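Minutes, Kokumard Street Tenants' Association, December 2019

Quorum was reached once the meeting moved closer to the radiator.

**1. Heating.** Gralis has sent a bill for $2136 to replace the boiler valve. Last winter's quote was $1324. The chair asked what the difference was and was told "the valve." Payment approved, with sighing.

**2. Bike room.** It holds 40 bikes and, on paper, 40 bikes live there. Members who have tried to get one out dispute this. Untagged bikes go to Hailu Cycles in February.

**3. Shared supplies.** Members again asked for a pen near the sign-up sheets. Motion to keep a mug and marker on the dark table carried, after a longer debate than the boiler got. 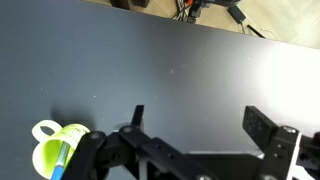
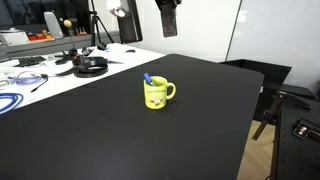
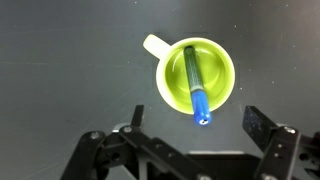
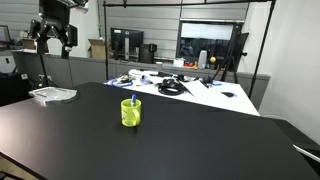
*Item 3: the dark table. Mug and marker in all four.*

**4. Front door.** Trikeo says the new lock "learns." It has so far learned to stay shut. Some 152 key fobs were delivered, and a few of them open it. Chair to call again.

**5. Other business.** The complaint about the trombone was read out. The trombone's owner spoke in its defense and offered to play. Declined.

Next meeting in February, same room, bring a sweater.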